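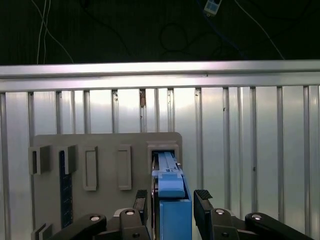

9th August

The equipment plan for the coming year was the principal business of the day, and I record its state here while the figures are fresh. The Drutport cell remains the only one on which we can test insertion work, and the case for a second arm rests largely on what it has been asked to do this summer. The present task is the blue part, which goes upright between the two fingers and into the square slot at the right-hand end of the gray panel. The other fixtures on that panel have to share the same arm and the same working hours, and the schedule has no room left in it. I have asked that the request to the directorate be built on hours lost to changeovers, as last year's argument from general need was not accepted.

Ms. Triantafyllou presented the quotations. Three suppliers were invited and two replied in the required form. Gashaw offers the lower purchase price but excludes installation, training and the first year of service. Trirness includes all of these and asks for a larger deposit. She has placed the two on a common sheet, and once the excluded items are restored the difference is small enough that price should not decide the matter. I agreed with her reading and asked that delivery terms be set out on a separate page.

Mr. Tahiri raised the question of fingertips. The black textured pads are at present charged to general supplies, where they are not visible to anyone reviewing the cost of the cell. He wishes to move them to a line of their own, together with spare linkage parts and cables. I approved the change. He proposed an opening stock of 10 pairs, to be reviewed in December – a modest sum, though I noted that the same line was struck from the draft two years ago for want of usage records. He will begin keeping such records now.

A longer discussion followed on whether the second arm should be identical to the first. Mr. Vestergaard favors an identical unit, so that parts and training may be shared between Drutport and Gallville. Mr. Abdel Rahman would prefer a longer reach, and believes the saving on spares has been overstated. Neither had figures with him. I have deferred the question until both can submit a written estimate, and I have told them that I lean toward the identical unit unless the estimate shows otherwise.

Floor space at Gallville is unresolved. The room has adequate power, but the delivery door measures 96 centimeters and the crated base may not pass through it. Mr. Samir is to obtain the crate dimensions from both suppliers before any order is drafted. If the door must be widened, the work falls under the buildings budget and requires a separate signature.

Remaining for tomorrow: the covering letter, the depreciation schedule, and a reply to Trirness on the deposit. The lease option should also be costed – it was mentioned briefly at the close of the meeting and I do not wish it to be raised for the first time by the directorate.

Search this journal
Enter keyword
Go

Recent entries
Service contract for the Drutport cell: terms of renewal
Visit to Gallville and notes on the delivery door
Training hours and how they are to be charged
First draft of the equipment plan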